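Stanemik Office Skills, Room 338
Handout 4: Unpacking and setting up small desk equipment
Instructor: Sandamali Samarakoon

Bring this sheet to the March session. It covers the part of the job between the delivery and the first time the device is switched on. Read section 2 before you cut any tape.

1. Clear a work area
Move the laptop to the back of the desk and leave the front half for unpacking. The power strip goes along one side, outlets up, with its cord running off the near edge so it does not cross the work area. Phones and tablets go at the back too.
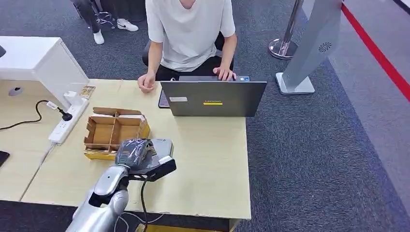
2. Open the box flat
Fold the flaps all the way back. Many boxes have cardboard dividers, and small parts slide under them, so check each compartment with your fingers. Leave the plastic wrap on the device until you have found the packing list. Cards and slips stay in the box for now -- they get sorted in section 4.

3. Check the label
Copy the model and serial number onto form 936 before plugging anything in. If the label does not match the packing list, stop and call Colton Zacharias at extension 3113.

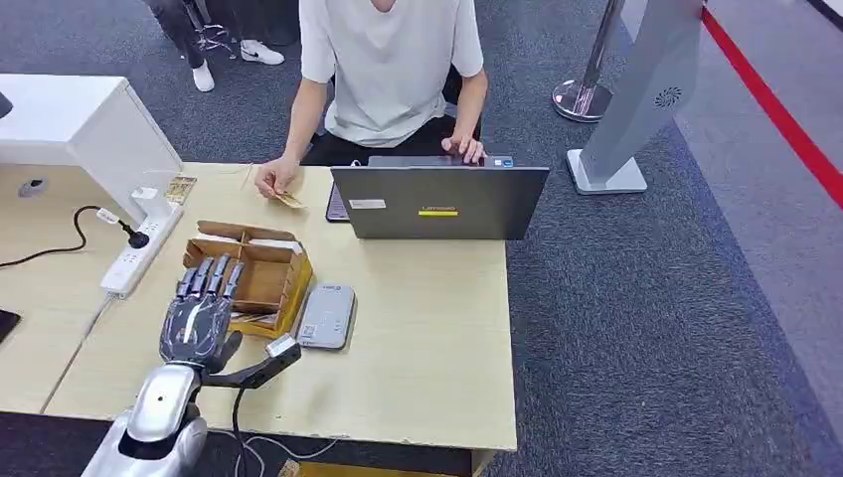
Can I throw the box away once the device is running?
Keep it for 100 days. Purnov, our supplier, takes returns only in the original box with the dividers in place.

4. Sort the paper
Warranty card: staple to form 936.
Quick start card: stays at the desk with the user.
Everything else: recycle.

Completed forms go to Kendra Sutherland by 4 p.m.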